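Folding cell notebook — November, morning into late afternoon
Philomena Abugri, with Nii Bonsu on the second keyboard

Picking up from where I left things before the break. The plan for the day was to find out why the policy server and the gripper controller keep disagreeing about whether there is cloth in the fingers, and then, if there was any afternoon left, to try Nii's new chunk blending on the two-arm pull. There was some afternoon left, as you will see, but less than I wanted.

For those joining from the Owusu side who haven't read the earlier pages: we run one planner process (Zelleck) for both arms, one camera process per view, and a small state keeper called Aditz that listens to everything and decides which stage of the fold we are in. Aditz is mine, so most of the complaints below are complaints about myself. It has five stages: reach, pinch, spread, fold, park. It moves from pinch to spread when both sides report "holding", and it has been getting that wrong in both directions. Sometimes it declares a hold on nothing at all and lifts two closed fingers very gracefully into the air, and sometimes it has a fine pinch and sits there waiting to be told about it until the timeout sends it back to reach.

I started with a T-shirt dropped on the table any old how and a rerun of the same config as last time, so that I'd have something to compare with.
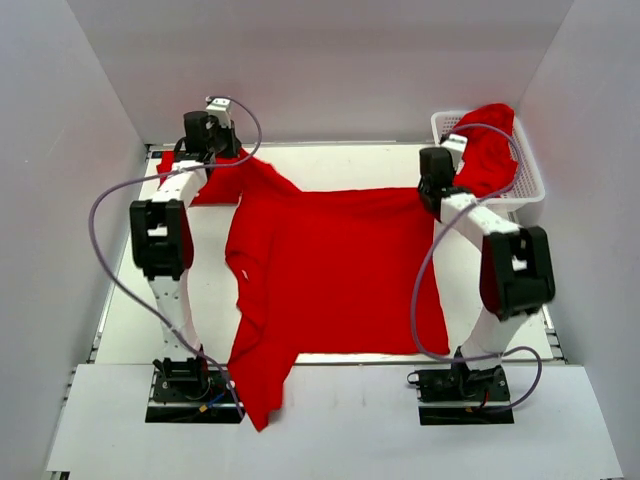
Why not take the hold signal straight from the motor current?

We tried that first, and the trouble is that thin jersey barely changes the current. Fingers closed on one layer of T-shirt and fingers closed on each other draw so nearly the same that the threshold ends up sitting inside the noise. A thick hem is easy to tell, but a single layer in the middle of the back can't be told at all, and the policy picks up by single layers quite often. So the current stays in as one vote, with the wrist view as the other.

Back to the log. I went through the morning's recording with the replay tool, stepping the planner's clock and the two wrist streams side by side, and the first real finding was an embarrassing one. The right wrist stream was stamped on arrival and the left one on capture. I had written both of those, months apart, and evidently on different moods. The gap between them came to 181 ms, and it was steady, which is the only kind thing I can say about it. At the speed we close the fingers, that's long enough for the right-hand vote to be cast on an image from before the pinch. Aditz would then see left holding, right not holding, and wait. By the time the right vote came in the left one had expired. Round and round it went.

Fix: both streams now stamp on capture, and the vote carries its stamp all the way through to Aditz instead of being restamped at each hop. Nii asked, very politely, whether we could also have the state keeper refuse to start if the two streams disagree about how they're stamped. That is in now as a startup check, and it prints a rude red line in the terminal. It caught a leftover config on his own machine within the hour, and I was nice about it.

The second finding took longer. The wrist classifier is a small one: it looks at a crop near the fingertips and says "cloth between", "cloth near" or "none". The labels for it came from 1,530 crops that Nii and I sorted over a couple of long lunches, and when I went back over them with fresh eyes I could see that we hadn't agreed on what "between" means. I'd been calling it "between" when the fabric was in the gap, pinched or not. Nii had been saving it for a closed pinch. Each of us was consistent, which made it hard to spot, and the network had very sensibly learned to split the difference.

What I like about the wrist view is how little room it leaves for argument when the fingers are shut on something. If there's a lump of color poking up past the tips and the cloth leads away from that point under tension, you've got it.

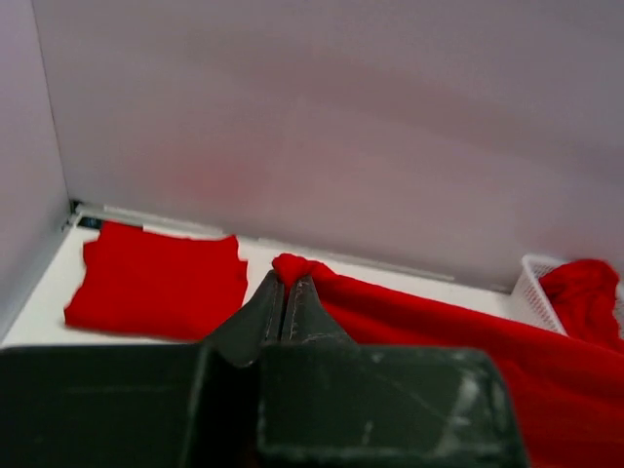
So the new rule, written here so that we both have to live by it: "between" means the tips are closed or nearly so and fabric is caught at the tips. "Near" is everything where cloth is in the crop but the gap is open, and that includes fabric lying over or behind one finger. "None" is none. If you can't decide, it goes in the skip folder and we look at it together over tea. Relabeling by that rule went faster than I feared, mostly thanks to Nii's keyboard shortcuts (left hand for the labels, right hand for the sandwich).

I also widened the crop. The old one was tight around the tips and centered on where they meet when closed, and with the fingers apart it was mostly looking at tabletop. There is a lot of light bouncing off that white surface, and in the open position the brightest thing in the crop was often the glare and its streaks. The network didn't exactly mistake it for cloth, but its confidence went soft and wandered. With the wider crop it gets both inner faces and whatever is lying beside them, and it seems to settle. I want to see this over more runs before I say anything stronger.

One case I'd like kept as a regression test is the open pair with fabric on one side only. The old labels called this sort of thing "between" about as often as they called it "near", depending which of us had been eating and which of us had been clicking. Under the rule it's plainly "near", and Aditz should stay in pinch and let the planner try again.

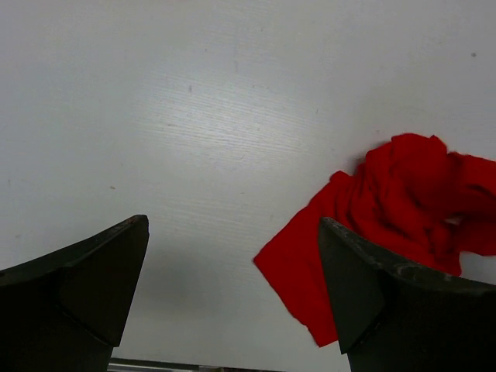 Page last changed: November, 4:35 pm, by P. Abugri (added the replay flags and fixed the sign in the blending note)

Replay flags, while I remember them. Use --by-capture for anything recorded from now on. For the older recordings use --by-arrival on the right stream only, or you will be chasing the same gap I chased and I'll feel responsible. The tool won't guess for you. I thought about making it guess and decided I didn't trust myself to write that on a full stomach.

Now the chunk blending. Zelleck gets its motions from the policy in chunks and used to play each one to the end before asking for the next, with a tiny hitch at every join. You could hear it in the arms if you stood close. Nii's version asks early and fades from the old chunk into the new one over the overlap, joint by joint, for both arms on the same clock. I had the sign of the fade wrong in my note yesterday (it faded from new to old, and the arms had a sort of second thought at each join), and that's been corrected on the page and in the branch.

The gripper channel should NOT be blended. I'm putting that in capitals for my own benefit. If you fade a close command into an open one you get a half-open finger for the length of the overlap, and half open is as good as dropped when you're holding thin cotton. The gripper now switches at a single tick, and it won't switch to open at all while Aditz is in spread or fold unless the planner says so explicitly. Nii wanted the same lock for pinch, and we went back and forth on it for a good while. My worry is that a bad pinch needs to be let go of quickly. We've left it out for now and he has a note on his list to bring it up again, which I'm sure he will.

We settled on three checks before any lift:

both votes say "between"
the two stamps are within one frame of each other
the planner's own target is still above the table by the set margin

The last one was Nii's idea and it's a good one. If the first two pass and the third doesn't, something is off in the calibration and I'd much prefer a stopped arm to an arm pressing on the tabletop.

Then we ran the small pick-ups on their own, just pinch and lift and hold, so as to give the classifier some closed-finger crops with the wall behind instead of the table. It had hardly seen any of those. Almost everything in the old set looks down at the surface, so a gathered bit of hem held up against a pale wall was new to it. 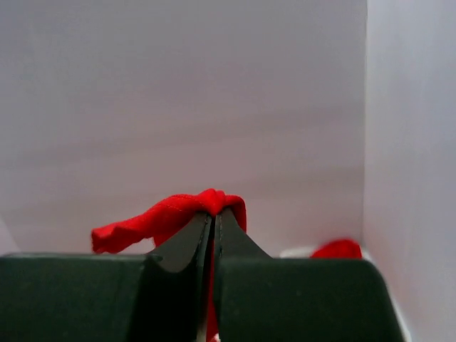
TRALLUMGATE, November

Carrying on from the bench upstairs, with the network share mounted and a proper chair. The new crops are uploaded under the folding cell's folder, in "lifted", and they have not been labeled yet. Nii, would you take the first pass? Please use the rule as written and not the rule as remembered, and I promise to do likewise on the second.

Things still open, in no special order. Aditz holds the last vote for too long after a stream drops out, and I'd like it to go to "unknown" and say so. The overlap length for the blending is a number I typed in on a hunch, and it deserves a sweep, one arm first and then the pair. The spread stage has no idea how far is far enough. It pulls to a distance taken from the demonstrations, and a shirt that was picked up at the hem wants a different distance from one picked up at the shoulder. I suspect the answer is to stop on the shape seen from the fixed view and leave the number as an upper limit, but that's a whole page of its own and I haven't thought it through.

Also, small thing, the terminal colors. The startup warning prints in red and so does the label for the right arm, and I spent a silly few minutes hunting for a fault in a perfectly healthy arm. I've changed the right arm to yellow. If you hate it, it's one line in the log config, near the bottom.

The branch is pushed with the stamping fix and the startup check. Blending is in a separate branch until the sweep is done, so please don't merge the two, however tempting it looks. Tomorrow I'll start with the dropped-stream handling, and Nii has the cell until lunch.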